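## 3. Before you let the arm into the bin

I'm Sohail Dogar, and I wrote this part of the Brotow bench guide after setting up more pick bins than I'd like to admit. Sections 1 and 2 got your arm bolted down and talking to the controller. Now we get to the house rules! Most are short, and a few of them I learned by breaking something (a gripper finger, mostly, and once a very nice mug).

You'll need the bin, at least two bar clamps, blue tape, the bench checklist, and somebody who knows where the stop button is. That last one can be you.

### 3.1 Fix the bin

1. Put the bin on the table with the open side up and slide it to where the program expects it.
2. Clamp the far corners first. Snug is fine, and if the wall starts to bow you've gone too far.
3. Add another clamp on the near side if you have room for it.
4. Push on each wall with your palm. If the bin moves, go back to step 2.
5. Turn the clamp handles away from the arm's path, then run the empty path at 7 percent speed and watch every handle as the arm goes by.

> **Caution:** Keep your hands out of the bin any time the arm is enabled, even when it's been sitting still for ages. A paused program looks exactly like a finished one.

### 3.2 Sort out the cables

I'm fussy about this one. Cables that ride along with the arm need slack, but a big loop can catch on a bin wall or a clamp handle.

1. Jog the arm to its farthest reach and look for any cable that pulls tight.
2. Jog it back to home and look for loops that droop or snag.
3. Re-tie anything you didn't like and do both moves again.
4. Check the gripper connectors last, with the power off.

**Note:** On the Drotmont bench the wrist cables work loose faster than anywhere else, so please check those every morning. Over at Gorndale once a week has been plenty.

### 3.3 Load the bin

1. Pick your items from the Stoica list. Mix the shapes up a bit, with some that roll and some that don't.
2. Leave out glass, anything with liquid in it, and anything with a sharp edge.
3. Place the items one at a time with the arm disabled. I like a few touching each other and a few off on their own.
4. Empty cans only, please. Give each one a shake before it goes in.
5. Step back behind the floor line and say "clear" out loud. Yes, even if you're alone (I still do it).

### 3.4 First pick

1. Enable the arm and keep one hand on the stop.
2. Run 3 slow picks. Stop if the fingers touch a wall or the bin floor.
3. If a pick fails, let the arm go all the way home before you reach in to fix anything.
4. When the slow picks look good, go up to 41 percent. Our bench limit is 78, and you don't need to get anywhere near it on day one.
5. Write the speed and the item list on the checklist, then sign it.

**Note:** A crushed can comes out of the set right away. Torn aluminum is nasty on fingers, yours and the gripper's.
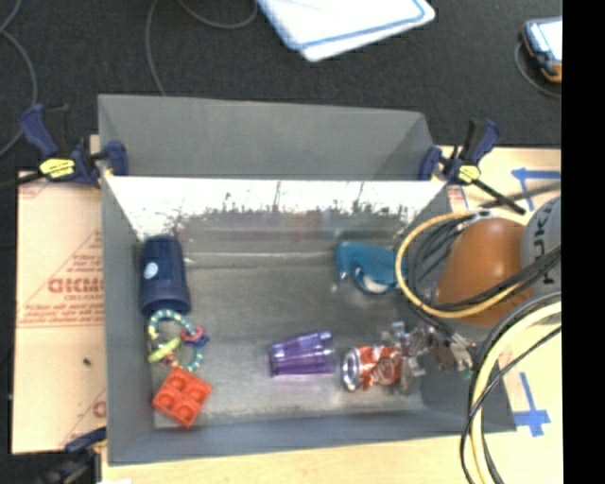

*Gripper at the soda can, with bar clamps on the bin's far corners.*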